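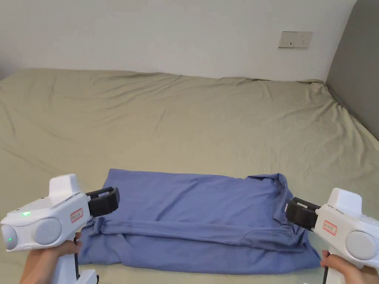 *Fig. 1. A fitted sheet on a wide bed, with creases along the wall side.*

Welcome back, everybody. Tonight's handout goes with the sleep unit of our evening course, Everyday Health at Nendwood, and I have tried to keep it short enough to read over a cup of something warm (decaf, please, after what we said last time!). We will be talking about how the body gets itself ready for sleep, and what a bedroom can do to help it along.

## 1. The two pulls toward sleep

You may remember from the reading that there are 2 things working on us all day long. The first is sleep pressure, which builds up from the minute we wake and keeps building until we finally lie down. The second is the body clock, which takes most of its cues from light. On a good evening the two of them line up nicely and we drift off without much fuss. After a long nap at five in the afternoon they do not, and that is when you find yourself wide awake at midnight, thinking over the grocery list.

Have another look at page 93 of the Tetteh reader, where the two curves are drawn on one chart. I love that chart and I'm afraid I will keep bringing it up.

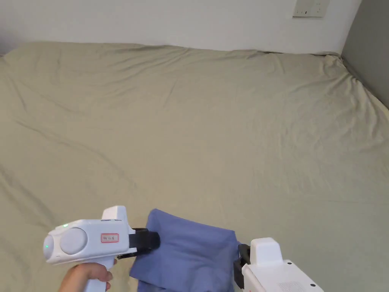
## 2. Temperature and bedding

Our core temperature drops a little as we fall asleep, and the body manages this by sending warmth out through the hands and feet. A stuffy room or a heavy cover gets in the way. Light, breathable bedding lets that warmth go, and plenty of people sleep better with a lighter layer than they think they need.

Please don't feel you have to go out and buy anything. Open a window if the street is quiet, fold the extra blanket down to the foot of the bed, and give it a few nights before you judge it.

- Take a warm bath an hour or two before bed. It sounds backward, but the skin gives off heat afterward and the cooling helps.
- Keep socks handy if your feet run cold.
- Smooth the bottom sheet before you get in, as ridges can bother a light sleeper. 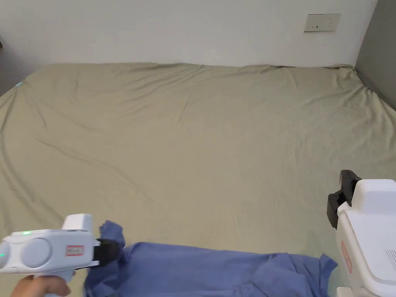

- Charge your phone across the room, or in the kitchen if you can bear it.

## 3. For next time

Keep the sleep diary going through the end of September, and bring it with you even if it has gaps. The quiz is worth 50 points and covers sections 1 and 2 only.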